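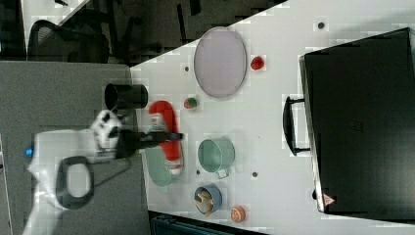 **Table clearers wanted, Wanditz kitchen study**

We doubt that people put dishes away as sensibly as they claim. Every survey we have read says "largest plate first, cups last." We don't believe it, and we are looking for adults who will clear a table while we take notes.

Sessions last 2 hours. You get a tabletop with plates, a cup, a pot, a bowl and small pieces of food or toy food, and you sort and stack them however you like. Then you do it again – 4 rounds in all, with a break after the second.

No experience needed. Professional organizers may apply, though we are not convinced they do it any better. If you have a "system," keep it to yourself until the interview at the end.

Pay is $251 for the full session, by check. Leaving early means no pay, so please read the consent form first.

Write to Mariann Veres, Szalai Building, Room 1435, by Wednesday, December 20, 2023. Say which mornings you are free.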